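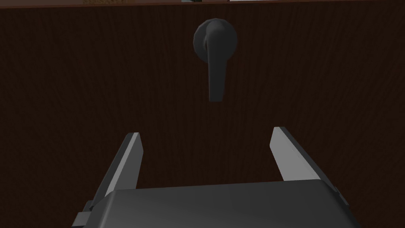 Figure 6-1. Gripper view, fingers open, lever handle above the fingertips. Cuvard simulation, Station 2.

6. Running the Open Day Demonstration

6.1 Scope

This section covers set-up, operation and shutdown of the simulated handle demonstration at Station 2 during a public visit to the Langat building. It applies to the Cuvard simulator with the Trokon hand controller attached. It does not cover the physical arm in the lab next door, which stays powered down and locked during public hours. See Section 9 for that.

The demonstration shows a visitor how the arm approaches a lever handle, closes on it and turns it. One run is started by the operator. Later runs may be driven by the visitor under supervision.

6.2 Before the doors open

Allow time for one complete rehearsal. The first load after a cold start is slow and should never be done in front of a group.

1. Switch on the workstation, then the large display. If the display is switched on last, the desktop may come up on the small monitor only.

2. Log in with the demonstration account. Personal accounts carry personal view settings, and these override the ones described in 6.3.

3. Start Cuvard and wait until the status line reads READY.

4. Open scene file handle_open_day. The scene file is read-only. If Cuvard offers to save changes at any point, choose Discard.

5. Plug in the Trokon controller. Use the front port. The rear ports share a hub with the display audio and the controller drops out at random.

6. Set playback speed to 40 percent. Full speed is hard to follow from the second row.

7. Set the run limit to 3000 steps. The arm stops on its own when the limit is reached, whether or not the handle has turned.

8. Run the scene once from start to finish and reset it.

CAUTION: Do not change the contact settings to make the grasp look smoother. A stiffer contact can throw the fingers off the handle, and the scene then has to be reloaded from disk.

6.3 View set-up

Two windows are shown on the large display: the gripper view on the left and the room view on the right. The gripper view moves with the hand. Visitors need a moment to understand this, so leave the hand still at the start position while you introduce the station.

1. Select View > Gripper. Drag the window to the left half of the display.

2. Select View > Room. Drag the window to the right half.

3. Turn off contact arrows, joint labels and the frame counter.

4. Leave the scene lighting at its default. Raising it flattens the dark surfaces and makes the wood grain harder to read, and the grain is a useful cue when the hand is moving.

NOTE: The door panel and the lever are close in tone. The lever is easiest to find by the lighter bend at its neck. On the large display this is usually enough. On a projector it may be lost, so point it out.

6.4 Checking the start position

Bring the hand to the approach position with the preset button and compare the gripper view with Figure 6-1. Three things should agree: both fingers are fully open, the bottom end of the lever sits higher in the view than the fingertips, and neither finger crosses the lever. If one finger crosses it, the preset has been moved. Reload the scene and do not try to correct the position by hand.

The lever appears slightly to the right of center in this view. This is the intended offset. The approach path takes it out during the last part of the reach.

6.5 Operator-led run

1. Ask visitors to stand behind the floor tape. There is no moving hardware at this station, but the cable to the controller crosses the floor in front of it.

2. Introduce the station in your own words. The script in Appendix C is for reference and sounds stiff when read aloud.

3. Identify the two fingers and the housing between them. Open and close the fingers once.

4. Return the fingers to open and press Approach.

5. When the hand stops, press Close. Wait for the grip indicator to turn green before pressing Turn. Turning on an amber indicator often slips.

6. Press Release, then Home.

7. Take questions before resetting. A reset blanks both windows for several seconds and people tend to walk off.

If the grasp fails, say so and run it again. Failed grasps are part of the work and visitors ask better questions after seeing one. After a second failure in a row, go to 6.7.

6.6 Visitor-driven run

Up to 2 visitors may share the controller, one moving the hand and one working the fingers. Children need an adult beside them.

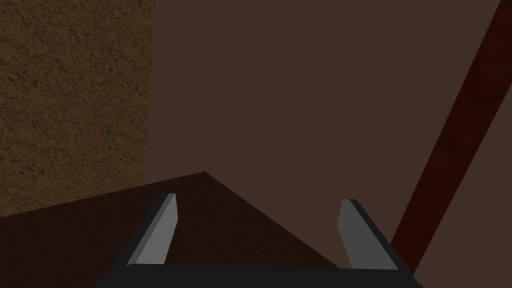
Chapter 6, full text: 2461 words

New drivers often lose the handle. They push the stick too far, the hand turns, and the gripper view fills with other parts of the room. Figure 6-2 is a typical case: fingers open, nothing between them, no handle in view, a plain reddish-brown surface over much of the window and the mottled panel off to the upper left. The simulation is still running normally. The visitor has only lost orientation.

Recovery, in order of preference:

1. Ask the visitor to let go of the stick. The hand holds its position.

2. Direct attention to the room view and ask where the hand is now. Most people work it out from there and can steer back unaided.

3. If they cannot, have them look for the dark wood-grained surface in the gripper view. Its grain and its straight edges give a better sense of direction than the plain surfaces, which show little change as the hand moves across them.

4. If the run limit is close, press Home and start again. Do not take the controller out of a visitor's hands to do this. The Home button on the keyboard has the same effect.

CAUTION: Keep the fingers open during recovery. Closing them near a surface can register as a contact, and the hand will then pull back when the stick is moved.

NOTE: The red strip at the right of Figure 6-2 is sometimes taken for a warning overlay. It belongs to the scene. Cuvard warnings appear only in the status line.

6.7 Faults during a visit

Grip indicator stays amber. The hand has stopped short. Press Home, then Approach. Do not add manual travel.

Gripper view frozen, room view moving. Close the gripper window and reopen it from the View menu. The run does not need to be stopped.

Both views frozen. Check the step count first. A run that has reached its limit looks the same as a crash. If the count is below the limit, restart Cuvard and use the time for questions.

Controller not responding. Unplug it, wait for the tone, plug it back into the front port. If this fails, continue with operator-led runs from the keyboard — all of the presets are mapped.

Handle missing after a reset. The wrong scene file is open. There is an older one with a similar name in the same folder.

For anything else, contact Peninah Rotich at the Bronoveo desk by the entrance. Note the step count and the status line text before you restart anything.

6.8 Closing the station

1. Press Home and wait for the hand to stop.

2. Close the scene, choosing Discard if asked.

3. Export the run log to the shared folder. Logs from visitor-driven runs carry no names and should be kept that way.

4. Quit Cuvard, unplug the controller and coil the cable loosely. The strain relief on the current cable is worn.

5. Switch off the display, then the workstation.

6. Enter the number of failed grasps on the station sheet, with the indicator color for each if you have it.

Section revised Sep 9, 2020. Corrections to Evanthia Theodorakopoulos. The preset table in Appendix B has not been updated for the November visit and still lists the old key for Release.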